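April, move-out week, evening

Back from the office with sore arms. Coats today, all of them, and the hangers. Ate standing up. Writing this fast before I fall asleep on it.

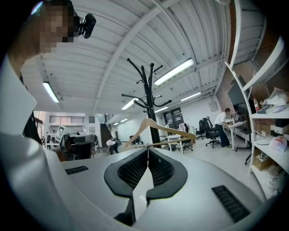

Morning

In early, bus was on time for once. Wubit already there with the key and a list, two pages, stapled. My name next to "coats, hangers, lost prop." Fine. Could have been the kitchen. Nuno got the kitchen.

Started with the coat rack. Tall black one, hooks all curling out at the top, the one everybody complains about and everybody uses. It came with us from Zinmont and I suppose it goes with us to Brakcombe. You forget how much is hanging on a thing until you have to take it all off. Raincoats under winter coats under a cardigan under another raincoat. Scarves wound round the stem. An umbrella that won't open and one that won't close. Two lanyards from the Karnness thing, the paper gone soft.

Laid it all out on the long table by the window and made piles. Pile for people who still work here. Pile for people who don't. Pile for no idea. The no idea pile was biggest by lunch and I hadn't even done the cupboard.

Heidrun came by and claimed a green coat right off. Put it on, said it used to fit. Took it home anyway. Good. One less.

Atif says none of it's his, then an hour later comes back and fishes out a fleece and a hat. Then gloves. Asked if there was a third glove. I said what do you mean a third glove. He had two lefts.

The hangers

OK the hangers. I want to write this down bc I'll be asked.

There's the wire ones from the dry cleaners, bent, useless, all went in the metal bin. Plastic ones, half of them snapped at the bar, out. Then the wooden ones, the light wood with the flat bar along the bottom. Those are the good ones. Those are worth keeping. Obsa wanted to throw the lot and buy new at the other end and we had a bit of a back and forth over it. I said no. They're solid, they hold a wet coat without going saggy, and new ones cost money we are apparently not spending, going by the email about the tea towels.

So I wiped them down. Warm water and a drop of dish soap, then a dry cloth, then left them spread out. One had gum on it. Who puts gum on a hanger. Scraped it off with an old bus card.

Packing them is a pain, they're all hook. First go I just dropped them in a box and they made a sort of nest, couldn't get one out without getting all of them. Tipped it out, started again. Second go, laid them flat, hooks all the same way, tied in bundles of 11 with kitchen string. Why 11, because 12 wouldn't fit under the flap. Every other bundle turned round so the hooks sit at oposite ends. Old newspaper between. Closed flat! Felt very pleased with myself, showed Wubit, she said "nice" without looking up.

Wrote HANGERS WOOD KEEP on three sides and the top. Learned that last time, when the Zinmont boxes got stacked with all the writing to the wall.

Lunch

Nuno's fridge clear-out, so it was everybody's leftovers. Cheese, half a jar of pickles, crackers. He found a yogurt from the winter and walked it all round the room before binning it. Big echo in there now the rugs are up. White ribbed ceiling, beams, strip lights, every word bounces. Heard Heidrun on the phone to the movers from the far end like she was next to me. They want 200 more for stairs. There's 11 steps. She read them the quote back, slowly, twice. Then she said "I'll hold" and held for the rest of lunch with the phone on the table on speaker, that awful piano music.

They dropped the 200. Go Heidrun.

Afternoon

The cupboard. Worse than I thought. Shoes. Why are there so many shoes. A bike helmet, a bag of swim things I didn't open and won't. A box of the old Nigatu brochures, the ones with the phone number wrong. Obsa got all sentimental and kept one. Rest to recycling.

Locker tags, too. Found 734 at the very back, the one Atif swore he'd handed in when we left Karnness. He got charged for it at the time. He was very quiet about this and then very loud.

Sent a message to the whole list with photos of the no idea pile. Claim it by noon tomorrow or it goes to the coat drive. Replies so far: one person who wants a scarf, one who wants to know who has the good scissors, one thumbs up, meaning what?

Tried to take the rack apart then. The stem should unscrew in the middle, I remember it did when we put it up. Won't budge. Tried with a rubber glove, tried with Nuno holding the base and me turning, tried swearing. Wubit says leave it whole and wrap the top in a blanket so the hooks don't put somebody's eye out in the van. Probably right. Need a blanket. Need TWO blankets, there's the mirror as well.

Left a few hangers out on purpose, people still have coats to hang till the end of the week and I'm not having jackets on the floor. Wubit ok with that. They can go in the last box with the kettle.

Swept under where the cupboard was. 90 cents in change and a lot of fluff. Change went in the coffee jar. Then remembered the coffee jar's packed, so it's in my pocket, so I owe the coffee jar 90 cents. Writing it here so I'm honest.

For tomorrow

Blankets, ask mom.
More string, kitchen one is done.
Tape gun is dead, borrow Heidrun's, give it BACK.
Noon, no idea pile to coat drive. Bags by the door. Check pockets first!! Found a house key in one today, no name on it, gave it to Wubit.
Ring Brakcombe about whether there's hooks on the wall there already. If there is, do we even need the rack. Don't say that to Obsa yet.
Shoes. Somebody has to decide about the shoes.
Bring own lunch.

Later

Mom has one blanket, the brown one, wants it back washed. Fine.

Message from Atif just now, he's found the receipt for the locker tag. Actual paper receipt. Wants to know who to send it to. Told him go to bed.

Shoulder hurts. Hot shower, then bed, alarm for six.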